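The Plallton Method

By October the lab had 2000 grasps on the shelf and the policy still dropped the spoon. It picked up cups. It picked up the sponge and the tape. It reached the spoon, closed on the handle, lifted, and let go at the same height every time.

She read the paper from Prurkasari again on the bus. They had trained on 80 demonstrations, all from one operator, and their success rate was better than hers. She had 2 operators. She had assumed that was a strength.

That night she split the data by operator and trained twice. The first policy, made from her own recordings, dropped the spoon. The second, made from her partner's, held it.

She played both sets side by side. Her partner waited before lifting - half a second, maybe less, with the fingers shut. She never waited. She had always been in a hurry to get to the next one.
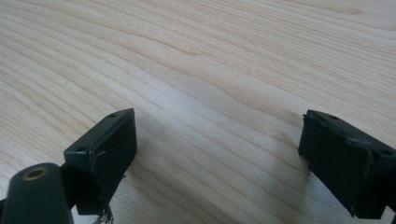
She took the hand gripper to the table and practiced waiting. Close, hold, lift. It felt slow and a little stupid. After an hour it felt like nothing, and she started recording.

The new policy ran on Tuesday. The arm came down over the spoon and closed, and then it stayed there. She found she was holding her breath along with it. Then it lifted.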